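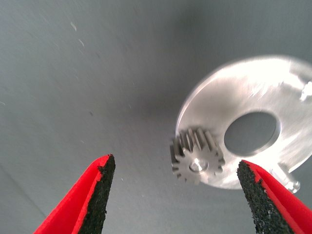 Gear handling, open gripper. A small spur gear and a holed metal disc on a gray work surface.

Robotic gear assembly

Robotic gear assembly is the use of a robot arm to pick up, place and mesh gears, usually onto shafts or pins fixed to a plate. It's one of the standard test chores for shop-floor automation, next to peg insertion, screw driving and cable plugging. Fixed machines have done it for decades in high volume. Whether a general-purpose arm can do it, with loose parts and no special fixture, is still partly open.

Background

Dedicated assembly lines feed gears from a bowl or track, always the same way up. The machine does not look for anything. Works well, costs a lot, and has to be rebuilt when the part changes. Small shops rarely bother – a person at a bench does the job in seconds and can switch to a diffrent part with no notice.

Interest in a general solution grew as cheaper arms came on the market and as learning from demonstration became practical. In this method a person steers the arm through the job many times, and a control program is trained on the recordings. An early trial of the kind at Plevholm used 84 demonstrations of a single gear and failed on most parts it had not seen before. A later round at the same site used 3000 demonstrations over several gear sizes, with better results on picking and only slightly better ones on meshing.

The task

Usually broken into four steps. Find the gear. Grasp it. Carry it to the shaft. Seat it, and if there's a neighbor gear, turn it until the teeth line up.

Finding is mostly solved, though bright metal still gives trouble. Glare off a polished plate can hide an edge or create a false one. Matte backgrounds help, as does diffuse lighting, but neither is common on a real shop floor.

Grasping depends on the tooth shape. Two-finger grippers have to close across the teeth, and a rigid jaw touches only a tooth or two per side, so the gear can rotate as the fingers close. Soft or gritty pads reduce this. They wear quickly, and a worn pad slips in ways the control program was never trained on.
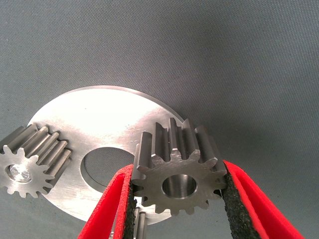
Carrying is easy. Seating is not. Clearance between bore and shaft may be a small fraction of a millimeter, and the arm's own position error is often larger than that. Common fixes are a spiral search, where the gear is pressed lightly and moved in a widening curve until it drops, and force sensing at the wrist. Both are slow. Meshing adds a second problem, as the teeth may land crest to crest and the gear sits high. People wiggle it without thinking. Robots need to be taught the wiggle, and too much force marks the teeth.

Current ability

In published lab trials with known parts, success on single gear placement is high. It drops when parts are mixed, when gears lie against each other, or when the plate isn't clamped. Revathi Arumugam, in a review of bench trials dated 28/06/2018, put the human time for a two-gear set at 22 seconds and noted that the arms under review took almost 84. She also pointed out that the robot times left out resets done by hand.

Ilaria Monti has argued that the comparison is unfair both ways. A person gets tired and drops parts late in a shift, an arm does not. But a person also notices a chipped tooth, and few assembly programs look for one.

Equipment
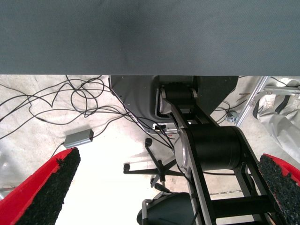 Layouts vary a good deal. One arm is enough for open pick and place. 2 arms are prefered where the plate has to be held still or tipped, and they also allow a hand-over when the gear was picked up in the wrong orientation. Cable routing is a known source of downtime, since a snagged lead can stop a run or pull a sensor out of line. Floor space is often underestimated in shop quotes.

The Kurian bench, a layout with a raised work surface and arms at either side, is used in teaching labs. The Stonon layout puts a single arm overhead – better reach, harder to service.

Relation to household chores

Gear work is sometimes treated as a step towards home robots, on the grounds that tight-fit skills carry over to jar lids, plugs and drawer runners. Evidence is thin. Homes have softer objects, looser fits and far more clutter. A program tuned for steel parts tends to grip too hard for cups or fruit. The Lonotdale kitchen trials, held in July, tried an arm first trained on gears. It managed lids fairly well. Folding towels was dropped from the schedule.

See also

Peg-in-hole problem
Bin picking
Learning from demonstration
Compliant gripper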